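Washing microfiber cloths – am I ruining them?
Jivadthorpe Home & Yard Board > Cleaning and Laundry

mugo_fan
So I finally got rid of paper towels in June and bought a big stack of microfiber cloths. Loved them for the first two months. Now they just push the water around and leave streaks on the bathroom mirror! I wash them with the bath towels, regular detergent, a splash of softener, medium dryer. Did I buy junk or am I doing something dumb?

Areti V
Softener is your problem. It coats the fibers and then they can't grab anything. Same with dryer sheets. And get them away from the bath towels, they pick up every bit of cotton lint in the load and then hand it right back to your mirror.

You can probably save them. Hot water, half the detergent you'd normally use, no softener, extra rinse. Mine came back after two rounds.

oldporch11
Disagree on hot. I cooked a whole batch that way and they came out stiff and scratchy. Warm is plenty, then hang them up. They dry in no time on a rack anyway.

Areti V
Was it the washer or the dryer though? I've washed mine hot for years, but I never put them on high heat in the dryer. High heat is what wrecks them.

oldporch11
OK, it could have been the dryer. It was on the towel setting. I'm still not washing mine hot.

B_Buhler
Brigitta Bühler here, I used to clean vacation rentals up by Utier so I've been through a silly number of these things. White vinegar in the rinse, half a cup, and skip the detergent entirely for the first wash if they've been softened to death. You'll see suds come up from what's already in there, it's kind of gross and kind of satisfying.

Also sort by color! Blue for glass, yellow for kitchen, pink for the toilet and NEVER anywhere else. My sister thinks this is overkill – she is not invited to clean my kitchen.

mugo_fan
Oh no, mine are all the same turquoise. It was the only color they had in the big pack.

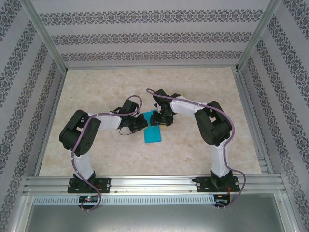
Guess I could put a marker dot on the corner of the bathroom ones? Anyway, I did the vinegar wash this morning with no detergent and Brigitta was right about the suds. They're on the rack now. I'll try the mirror tonight.

B_Buhler
A marker dot fades. Snip a corner off instead, or sew a bit of thread through if you're fancy.

drundilum_dad
Snipped edges fray and then you've got fuzz in the washer filter. I just bought a second color and moved on with my life. Also vinegar isn't great for the rubber seals if you do it all the time, so I'd keep that as a once in a while thing.

B_Buhler
Once in a while is what I meant, yes. Mine never frayed enough to bother me, but I had the cheap ones with no stitched hem.

mugo_fan
Update, 9ish at night: the mirror is so much better! Still one streaky patch down by the faucet but I think that's old toothpaste. I'm going to do another wash with a tiny bit of detergent like Areti said, warm, and hang them. Does anybody have an opinion on the liquid versus the powder for this?

oldporch11
Liquid. Powder left grit in mine when the water was cold.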